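Sastesley Running Association
Member Interviews
16 June 2021

The association's community running program began with a single evening group at Firanitz Park and now offers sessions at four locations. Its program director spoke with the members' newsletter about the spring season, the new beginner course and the return of the Yule Trail 10K.

The director has held the post for three seasons and came to running late, at age 31, after a knee injury ended a long period of recreational soccer. "I could not finish a mile without walking," the director said. "I remember that very clearly when I stand in front of a new group."

Registration for the current season closed in April with 3,493 members, up from 2,896 the year before. Most of the increase came from people who had been running alone and wished to continue with others. The director described this group as capable but often tired. "They had been going out six days a week at the same pace on the same street. Our first request was that they take two of those days off."

The beginner course lasts ten weeks and starts with intervals of one minute of running and two minutes of walking. Participants are asked to keep a written log. Distance is optional in the log, while sleep and mood are required. The director said that coaches read every entry and that the comments on mood had changed how sessions were planned.

"We used to schedule the hill session right after the long run, for no better reason than that the park was free," the director said. "The logs told us people dreaded it. We moved it, and attendance at that session is now close to the others." 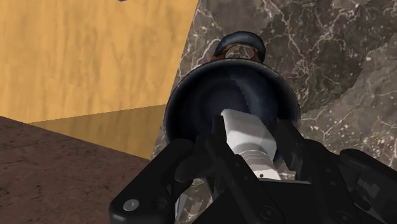
Computer rendering: a black gripper and a dark rounded vessel.

Asked about food before morning sessions, the director declined to recommend a set menu. Members are advised to try any new breakfast on an easy day and to allow two hours before a race. The director's own choice is toast with peanut butter and half a banana. "Oatmeal works for many of our members. It has never worked for me, and I have stopped trying."

The Yule Trail 10K will follow a revised course this year. The start has been moved to the north side of Oleritz Meadow, where the path is wider, and the wooden footbridge near the finish will no longer be used. Runners will be released in waves – slowest first, at the request of last season's participants – and the time limit has been extended by 15 minutes.

The director also addressed the matter of headphones, which has drawn a number of letters. They remain permitted in training groups at low volume and are not permitted on the trail course, where runners share the path with bicycles at two crossings.

The evening group at Firanitz Park continues through the summer at its usual time. New members may join any session after completing the health form, and the first two visits are free of charge. The director still leads the slowest pace group in person. "I am told I talk too much on the second lap," the director said. "I intend to continue."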